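**Begleitunterlage zur Lehrveranstaltung »Mobile Manipulation in Innenräumen«**
Abschnitt 4: Bewertung kommerzieller Simulationspakete am Beispiel Pastgate
Stand: 31. August 2023
Verantwortlich: Kai-wen Tseng; Übungsbetrieb: Hui-mei Tam

## 4.1 Gegenstand

Pastgate ist ein Simulationspaket des Anbieters Givier für mobile Roboter mit zwei Armen. Es umfasst eine Bibliothek möblierter Innenräume, ein Modell der Roboterplattform sowie eine Aufgabensammlung, in der Türen, Schubladen und Schalter zu bedienen sind. Das Institut prüft derzeit, ob das Paket ab März die bisherige Übungsumgebung ablösen kann. Die Studierenden wirken an dieser Prüfung mit; die Ergebnisse gehen in den Bericht von Berwyn Kneath ein.

Die Lehrlizenz erlaubt 200 gleichzeitig laufende Instanzen und ist an das Institutsnetz gebunden. Der Betrieb auf privaten Rechnern ist nur mit dem reduzierten Szenenumfang gestattet.

## 4.2 Aufgabenklasse »Tür«

Das Öffnen einer Tür gilt als Standardfall, weil Wahrnehmung, Greifen und Fahrbewegung hier nicht getrennt betrachtet werden können. Der Griff gibt nach dem Kontakt eine Kreisbahn vor, deren Radius dem Abstand zur Drehachse entspricht. Weicht die Bahn des Greifers davon ab, entstehen Zwangskräfte im Handgelenk. Bei zweiflügeligen Türen kommt hinzu, dass die Arme einander den Arbeitsraum verstellen können und die Durchfahrtsbreite von der Stellung beider Flügel abhängt.

Pastgate stellt für diese Klasse 800 Szenenvarianten bereit. Variiert werden Oberflächen, Griffformen, Öffnungswinkel und die Einrichtung des angrenzenden Raumes.
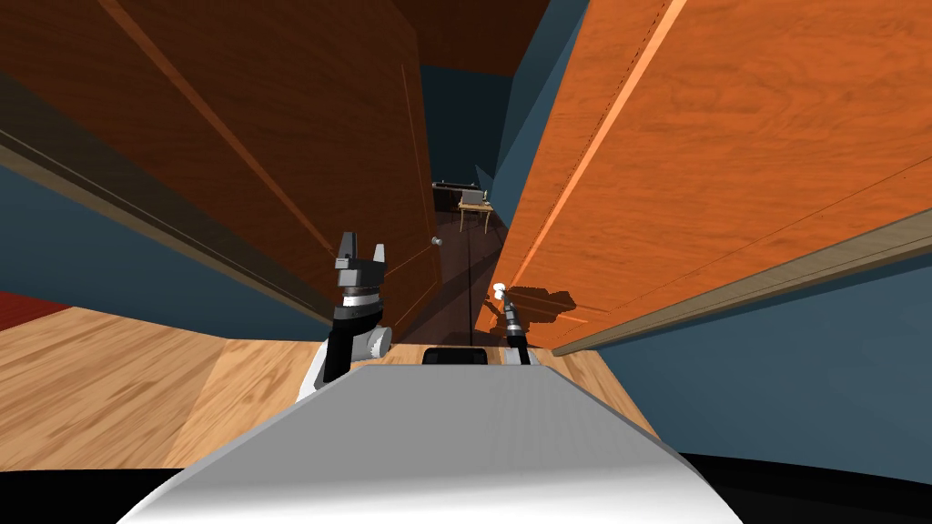

Für die Bewertung ist zwischen drei Ebenen zu unterscheiden:

- **Darstellung:** Schattenwurf, Materialwirkung und Verdeckungen aus Sicht der Bordkamera
- **Kontaktmodell:** Haftung zwischen Greiferfinger und Griff, Verhalten bei kleinen Knäufen
- **Kinematik:** Grenzlagen der Gelenke, Kollision zwischen Arm, Rumpf und Türblatt

Die Darstellung wird von den Prüfenden überwiegend als gut beurteilt. Beim Kontaktmodell bestehen Vorbehalte. Yung-ching Wan hat in der Vorprüfung festgestellt, dass runde Knäufe bei seitlichem Zugriff auch dann gehalten werden, wenn die Schließkraft rechnerisch nicht ausreicht. Der Anbieter führt dies auf eine voreingestellte Haftungshilfe zurück, die sich in der Konfigurationsdatei unter `contact.assist` abschalten lässt. **Für alle Übungsabgaben ist sie abzuschalten.**

## 4.3 Versuchsdurchführung

1. Szene laden und Startwert des Zufallsgenerators protokollieren.
2. Ausgangsstellung beider Arme festhalten.
3. Griffpunkt bestimmen, zunächst aus den Bilddaten, danach aus den Referenzdaten der Szene.
4. Öffnungsbewegung ausführen; Kräfte am Handgelenk aufzeichnen.
5. Durchfahrt nur einleiten, wenn der freie Querschnitt die Rumpfbreite zuzüglich Sicherheitsabstand übersteigt.

Je Gruppe sind 200 Durchläufe vorzulegen. Ein vollständiger Satz benötigt auf den Rechnern im Labor Prirkudberg rund 200 Minuten. Abgebrochene Durchläufe sind mit Abbruchgrund aufzuführen und dürfen nicht ersetzt werden.

## 4.4 Vergleichspaket

Als Vergleich dient das Paket Ho, das bereits in Abschnitt 3 behandelt wurde. Es bietet weniger Räume, legt jedoch die Parameter des Kontaktlösers vollständig offen. Für die Gegenüberstellung ist das Formblatt von Pao-chu Hsueh zu verwenden. Kostenangaben werden darin nicht erfasst.

## 4.5 Fragen zur Vorbereitung

- Wie ändert sich die Griffbahn, wenn die Plattform während des Öffnens zurücksetzt?
- Welche Messgröße zeigt ein Abrutschen vom Knauf am frühesten an?
- Unter welchen Bedingungen ist es zulässig, einen Flügel mit dem Unterarm statt mit dem Greifer offen zu halten?

Die Ausarbeitung ist in der Lernplattform unter »Abschnitt 4« abzulegen. Rückfragen zur Lizenz sind an Hui-mei Tam zu richten.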